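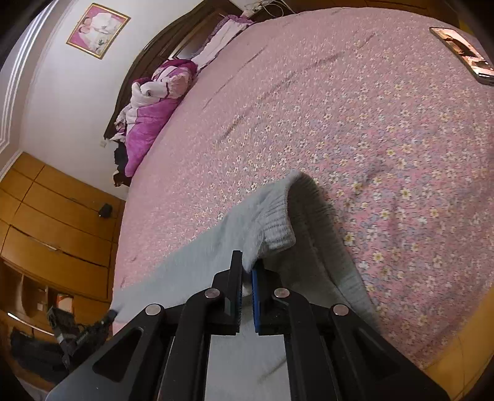
Knitwear at home: folding, washing and putting away
Notes for the Plornemside library talk
29/11/2020

Opening

Good evening and thanks for coming. Say where the toilets are and that tea is at the back afterwards.

Tonight is about jumpers and cardigans. How to fold them, how to wash them, where to keep them. I'll do the folding on the table up here, so move forward if you can't see.

Ask who hangs their jumpers. Wait for hands. Ask who has bumps in the shoulders. It's usually the same people.

Why we fold

A knit is made of loops and the loops can move. On a hanger the whole weight of the garment pulls from the shoulders, and over a winter the body gets longer and the neck gets wider. Cotton knits are the worst for it because they're heavy for their size. Fine wool forgives more.

Pass round the grey cardigan from the Grelley op shop. It hung for years. Let people feel the shoulders.

Where to fold

Use the bed. A kitchen bench is too narrow for an adult jumper with the sleeves out, and the floor is hard on the knees. Make the bed first and pull the sheet flat. Turn back the doona, as it's too soft to press against. A few creases in the sheet won't matter, but a lump under the garment will show up in the fold.

If your sheets are patterned, plain knits are easy to see against them. Pale on pink is fine. Dark on dark is where you lose a sleeve and fold it in crooked.

Finding the ends

Before folding anything, spread it out and find the ribbing. That's the ridged band at the hem, the cuffs and often the neck. It's tighter than the rest and likes to curl over, so uncurl it with your palm. Don't yank it by one corner. If you pick a jumper up by a single pinch of fabric, the weight goes to that point and you can end up with a little peak that stays there until the next wash. Lift with both hands, flat, under the body.

Demo one: the basic fold

Slow down here. Last time at Soltbridge I went too fast and had to do it again.

Lay the jumper face down, hem toward you. Smooth from the middle outward.
Fold one side in to the centre of the back. Bring the sleeve down along the body so it lies straight.
Same on the other side.
Fold up from the hem in thirds. Turn it over.

Ask for someone to come up and try it. If no takers, do it again with the child's jumper.

Demo two: cardigans

Do up the top and bottom buttons only. All the buttons done up makes a hard ridge down the front. Otherwise it's the same fold. Bulky collars go on top of the stack.

Stacking

Keep piles to 4. Any higher and the bottom one gets flattened, and you pull the whole lot over getting it out. Heavy ones go at the bottom. If you use drawers, stand the folded knits on edge so you can see each one.

Washing

Keep this part short, there is a sheet to take home.

Cool water, wool wash, no wringing. Press the water out against the side of the tub, then roll the jumper in a towel and lean on it. Dry flat, away from the sun. Pull the ribbing back to shape while it's damp, because once it has dried stretched you'll have to wet it again to fix it.

Someone always asks about the machine. My answer is that a wool cycle is all right if the label says so, with the garment in a mesh bag.

Moths and storage

Put things away clean. Moths go for skin and food marks more than for the wool on its own. Vacuum the corners of drawers in June when the summer things are packed off and the heavy knits come out, and again when you swap back.

Cedar balls help a bit while they still smell. Sand them lightly when they stop. Lavender is nice but I wouldn't rely on it.

Show the Pichon storage bag. It has a zip and a cloth side so it can breathe. Mention that an old pillowcase with the end tucked under does the same job. Hold up the pillowcase.

Pilling

Show the comb. Lay the knit flat, hold it firm with the other hand, and comb in one direction only. Keep off the ribbing, it catches.

Questions

Leave 9 minutes. The hall needs the chairs stacked before we go.

If it's quiet, ask what people do with jumpers worn once and not ready for the wash. Mine go over the back of a chair overnight, then folded on the open shelf.

Take-home sheets are by the door, 2 to a household please. Collect the grey cardigan before anyone leaves.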